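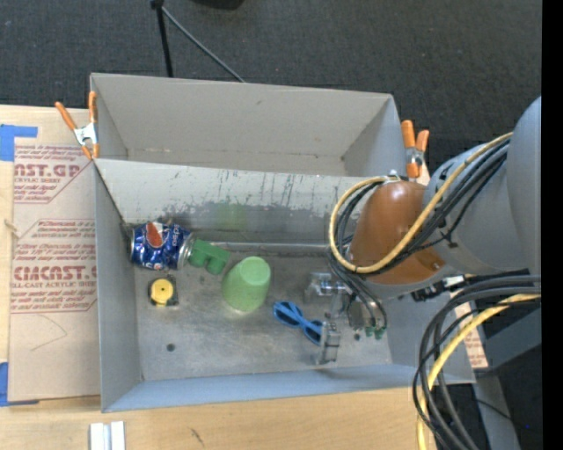

Sum-yee Yen

Reading time: 3 min

Sum-yee Yen is a software entrepreneur and programmer, best known as the co-founder of Gindberg, a company that makes stock-keeping and ordering software for small shops. She led the company as chief executive for its first seven years and now chairs its board.

Early life and education

Yen grew up above her parents' hardware shop, the elder of two children. Her father kept the shop's stock records by hand in ruled ledgers, and she has often named these as the starting point for her later work. She taught herself to program on a second-hand computer while at secondary school, and her first finished program printed price labels for the shop.

She studied mathematics at university, switching to computer science after her first year. As a student she wrote Wokon, a small program for tracking orders and deliveries, and gave it away free of charge. Wokon was used mainly by market traders and family grocers, many of whom wrote to her asking for changes. It reached 4000 registered users by the time she graduated.

Gindberg

Yen founded Gindberg with Chiến Lâm, a fellow student who had translated Wokon into Vietnamese and had rewritten much of its database code. The two worked from a rented room over a bakery and took no outside money for the first three years. Yen dealt with customers and design, while Lâm was in charge of the technical side.

The company's first paid product was Châu, a stock control system sold by monthly subscription. It was named after Lâm's grandmother, who had run a fabric stall. Châu could be used on an ordinary telephone as well as a desktop computer, and it kept working when the internet connection dropped – a feature that market traders had asked for repeatedly during the Wokon years.

Early versions were criticised for slow reports and for a confusing returns screen. Both were replaced in the second major release, which also added supplier invoices and support for more than one shop under the same account.

Drudex purchase

In its fifth year Gindberg bought Drudex, a smaller firm that made till software for cafés. The purchase was not popular with all of Drudex's customers, some of whom objected to being moved to a subscription. Yen first defended the change, then agreed to let existing customers keep their old licences and receive repairs to the software for a further two years. She later described the original plan as a mistake and said that she had read too few of the letters sent to the office.

The Drudex name was kept for the café product. Its developers remained in their own office and now also maintain the payment features used in Châu.

Later career

Yen stepped down as chief executive in December, at the end of her seventh year in the post, and was succeeded by Lâm. She remained chair of the board and returned to programming part time, mostly on the free version of Wokon, which Gindberg still maintains.

She gives an evening class in bookkeeping software for new shop owners and has written a short handbook to go with it. The handbook covers opening stock, damaged goods and year-end counts, and uses her parents' shop for most of its worked figures.

Personal life

Yen is married and has two children. She is a keen long-distance walker and plays the viola in an amateur orchestra. She rarely gives interviews.

See also

Chiến Lâm
Châu (software)
Drudex
Wokon

Last updated 10/2/25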